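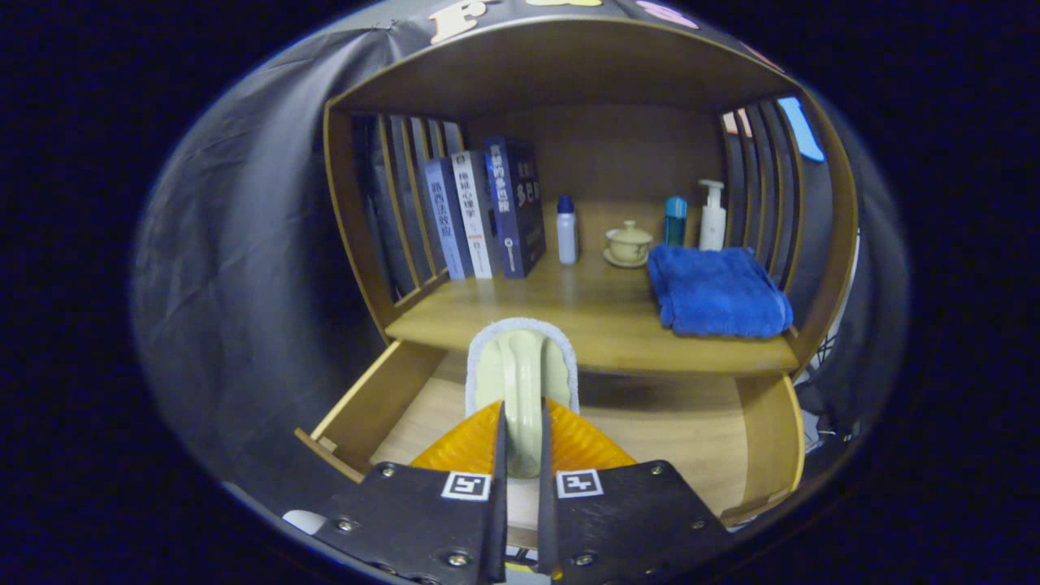 Ticket: Gripper width jumps during shelf-and-drawer recordings

Project: Kengate
Site: Nirkville
Opened by: Nermin Gezer
Assigned to: Umut Taşdemir
Opened: October 31, 2018
Status: Closed, one follow-up open

Summary

Some episodes recorded with the hand-held gripper at the bookcase station fail the width check at import. The finger opening is read from the two square markers on the fingers. In the bad episodes the reading drops out or jumps to fully open for a stretch and then comes back. Camera pose looks normal the whole way through.

Affected: 17 of the 100 episodes in the last batch. All of them are from the drawer task with the mop head. The shelf task (move the lidded cup and saucer along the shelf) imports clean with the same tool.

Steps to reproduce

1. Start at the bookcase with the drawer open and the mop head inside.
2. Bring the fingers down on either side of the pale green handle.
3. Close, lift out of the drawer, hold, put it back, open.
4. Stop and run the import. Look at the width plot.

Expected: a smooth curve, down on the close and up on the open.
Got: a flat gap after the close, sometimes with a spike to the maximum.

Log

Nermin Gezer
Opening this with the import report attached. I changed the battery and the card on the tool before the second half of the batch, no difference. Both operators get it, so I don't think it is how one person holds the handle.

Umut Taşdemir
Can you send raw video for two of the bad ones and a good one from the shelf task? Also which calibration file the tool is using. The pads on the fingers were changed in April and I want to be sure the zero was redone after that.

Nermin Gezer
Uploaded. Calibration file is the one dated after the pad change. I checked the pad screws, all tight.

Umut Taşdemir
Calibration is fine, closed reading is where it should be. So it is the marker detection. I stepped through the first bad episode. While the fingers are open and coming in, both markers are found. After the close the left one is lost and the right one comes and goes. When only one is found, the importer is meant to mirror it. When neither is found for more than 31 frames it fills in with the default, and the default is fully open. That explains the spike.

Two things to try, one at a time please:
a. Lock the exposure. It is on auto now. The pad on the mop head has a white edge and it gets close to the markers once you grasp.
b. Grasp lower on the handle so the white edge stays away from the fingers.

Nermin Gezer
Did (a) first. Locked exposure at the value it picks for the shelf, same lamp. Recorded a short run of the drawer task. Left marker now holds in most of them. One still had a gap, but a short one, and the importer mirrored it correctly.

Then (b) on top of (a). No gaps. But I don't like asking the operators to do it. They start grasping in the same spot every time and we want variety in the grasp height for this task.

Umut Taşdemir
Agreed, leave (b) out. Keep the grasp height free and lock the exposure. I have changed the importer so a long gap with no markers flags the episode and leaves the width empty. It no longer fills in fully open. A model trained on those spikes would learn to drop the thing halfway through the lift.

Nermin Gezer
Does the locked exposure hurt the shelf task? The royal blue towel came out quite dark when I tried it at a lower value.

Umut Taşdemir
At the value you used it should be OK. The localization only needs texture and there is plenty of it – slats, book spines, the cloth at the side. Run the map step again on a few and tell me if tracking is lost anywhere.

Nermin Gezer
Ran it on a few shelf episodes and on the new drawer ones. Tracking held in all of them. It is slowest with the tool low in the drawer, where most of the view is plain wood, but it does not drop.

Umut Taşdemir
Good. What about the old batch?

Nermin Gezer
Reimported with your change. The same 17 are flagged. I am marking them as excluded and we will record them again with the exposure locked. The rest keep their numbers so the split does not move.

Resolution

Cause: auto exposure made the finger markers unreadable when the white edge of the mop head was close to them. The importer then filled the missing width with the fully open default.

Fix at the station: exposure locked, value written on the setup card. Check it after every card or battery change, as the tool goes back to auto on a cold start.

Fix in the importer: long gaps are flagged and left empty. Single-marker mirroring is unchanged.

Open item

Umut to see if the exposure setting can be saved on the tool so that it survives a restart. Moved to its own ticket. Until then the operator confirms the setting aloud before the first episode and Nermin notes it in the session sheet.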